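Children's Toy Humbles Two Grippers at Standenside

The automation lab at Standenside has spent most of March finding out which of two robot grippers is better at handling a brown tube. The tube has so far been a gracious host to both.

The trial pits a plain aluminum two-finger gripper against the Kermani, a soft-fingered model that costs a good deal more and arrived in a nicer box. Both were bolted in turn to the same arm, run from the same Plidance controller, and asked to pick up simple shapes, carry them across a gray bin and lower them into a shape-sorter board. 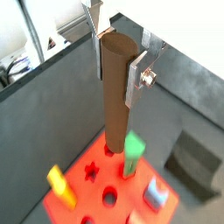
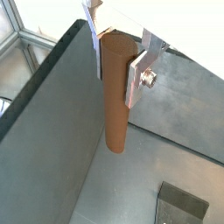
The two-finger aluminum gripper with the brown tube, over the shape-sorter board (first) and over the bin floor (second).

By the end of the month the lab had logged 1,294 attempts with the aluminum fingers, of which 1,015 ended with the shape in its hole. The Kermani's count is still being argued over. Its runs were interrupted by a firmware update that installed itself at 2 p.m. and left the arm pointing at the ceiling until after supper.

"The cheap one is dumb in a way you can plan for," said Kurniawati Liew, who leads the trial. "It closes until it stops. The soft one has opinions."

Those opinions are at their best with odd shapes, Liew added. The Kermani was kinder to a part that came in at an angle and let it settle into place, while the metal fingers tended to press on with whatever mistake they had started with. On long, smooth pieces the ranking flipped. A tube held near the top will swing a little in soft fingers, and a swing at the top becomes a miss at the bottom.

Glare was a problem for both. The wrist camera sits close to the gripper housing, and in strong light the white parts wash out. Qistina Subramaniam, who looks after the vision software, discarded 235 runs in which the camera's guess at the hole position was too poor to blame on either gripper. She has asked for a window blind. The request is with purchasing, where it joins a request for a second window blind.

The lab plans to repeat the whole thing with 11 different shapes and a stiffer set of pads for the Kermani. Grovavard, which makes both the soft fingers and the pads, has offered to send an engineer to watch. Liew has accepted, on the condition that the engineer doesn't touch the firmware — or the tube.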